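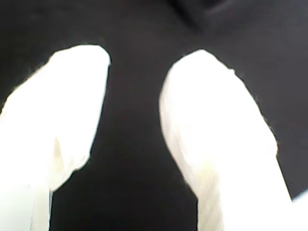 Figure 1. Two bright white forms against a dark surface, with most interior detail lost to overexposure.

Exposure Handling in the Heo Perception Module
Student Project Report, Robotics Software Track
Last updated: March
Filed under: Student Work / Perception and Control

1. Purpose

The project examined how the Heo perception module should respond when an input image is saturated over large regions. Heo supplies outlines and confidence values to Teteo, the planner used in the Gralthorpe teaching laboratory. In earlier versions, a washed-out region was passed to the planner with the same confidence as a well-exposed one.

2. Method

Figure 1 presents the difficulty clearly. The outlines of the two forms can be followed for most of their length, but the interiors are largely flat white. Shading remains only in limited areas, such as the lower left side of the right form. A depth or pose estimate that relies on surface texture has little to work with in such an image.

The module was changed in 2 stages. The first stage marks saturated pixels and removes them from texture matching. The second stage fits a contour to the remaining edge and reports a separate confidence value for shape and for surface. Teteo reads both values and slows or holds a motion when the surface value falls below a set limit.

Testing used 200 stored images, replayed through the Irnow log viewer. Higinio Villaseñor wrote the replay script and reviewed the contour labels.

3. Results

The revised module produced a usable contour for all but 9 of the stored images. In those nine, two bright regions met and the fitting step joined them into a single outline. The lower right of Figure 1 shows a similar condition — the boundary between neighboring white areas cannot be followed all the way down.

Hold requests reached the planner correctly in replay. No closed-loop trials were carried out within the project period.

4. Remaining Work

The merging fault is still open. A split test based on sharp corners in the contour has been drafted but is not part of the submitted code. The confidence limit is also fixed at present and should be moved to the Teteo settings file before the module is used in laboratory classes.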